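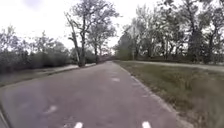

Walking to School in Pilimton: Why Do Some Students Take the Bus for a Short Way?

Project report by Hacer Bilgin, Yaa Asante and Obed Dankwa
Supervisor: Aurel Roman

1. Introduction

Our group wanted to know how students of the first year come to school, and why many of them use the bus even when they live near. The question came from Yaa, who lives two stops away and takes the bus herself every morning. We thought it is a small question, but it became larger when we started to ask people.

2. Method

We prepared a paper questionnaire with 13 questions and gave it to 216 students in January. We received 130 of them back with all answers filled in. The others were empty or had missing pages, and we did not use them. We also made longer talks with four students, each in the lunch break. Mansa Fiadzo from the parallel class helped us to type the answers into a table.

One mistake we must mention. Question 6 asked for the distance to school, but we did not write if we mean by road or in a straight line. Some students asked us and some did not, so we treat these answers with care.

3. The ways to school

Most students who walk use either the main road or a paved path with grass next to it. The main road is shorter for those who come from Dillis, but it has two crossings without a light. The path is longer and calm. Students told us they like it in good weather and avoid it after dark.

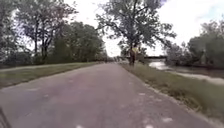
Figure 1. Wide paved path with worn spots in the asphalt.

4. Results

The most common reason for taking the bus was time in the morning. The second was the heavy bag, and this surprised us, as we had not put it in our list of answers. Students wrote it by hand under "other". Rain came only third.

In the talks we heard also about friends. One girl said that she would walk, but her friends sit in the bus and she does not want to miss the conversation. We believe this reason is bigger than our numbers show - it is not easy to write such a thing on a school paper.
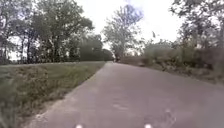
Figure 2. Paved path without readable lane markings.

5. Discussion

Our results are only for one school year and for one winter month. In June the answers can be different. Obed thinks that lockers for books would help more than any poster about health, and Hacer agrees. Yaa is not sure, because the students with the heaviest bags also carry sports clothes, and these must go home anyway.

If we did the project again, we would ask fewer questions and leave more space for own words. We would also test the questionnaire with one class first.

We thank Mr. Roman for reading two earlier versions of this report.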